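The Rikport Open Day is a yearly public visit to the robotics workshop of Dornell, held each August in the town of Rikport. Visitors are shown how everyday tasks are recorded by hand so that robot arms can later be trained on them. It was started by Fulgencio Barroso, the workshop's first manager, and admits up to 100 people in groups of five. 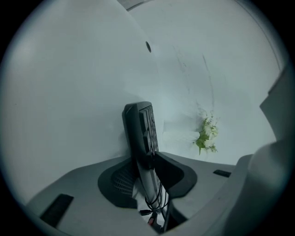

Demonstrations

The main demonstration uses the Tamuno, a hand-held gripper with a camera and ridged finger pads. A member of staff carries out a short desk task with it, and visitors may then try the same task themselves. Each turn lasts four minutes. The desk tasks were chosen by Shuzhen Fang, who joined Dornell from the toy maker Lukum and has run the programme since its second year.
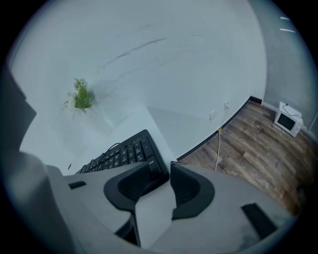
Keyboards have been part of the programme from the beginning. They are cheap to replace and most visitors know how one should be handled. Earlier desk tasks included folding a tea towel and sorting cutlery, both later dropped.

A second demonstration is done with bare forearms and a patterned cube marker strapped to each hand. The patterns allow the position of the hands to be worked out from video. The wearer also has a harness over the shoulders. Children under 14 may watch this part but do not wear the equipment.
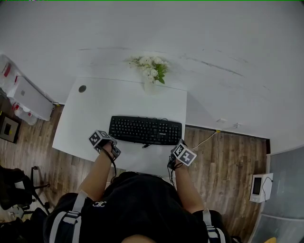
Admission

Entry is free but must be booked. Doors open at 10 am and the last group goes in at 3.30 pm. There is no parking at the workshop.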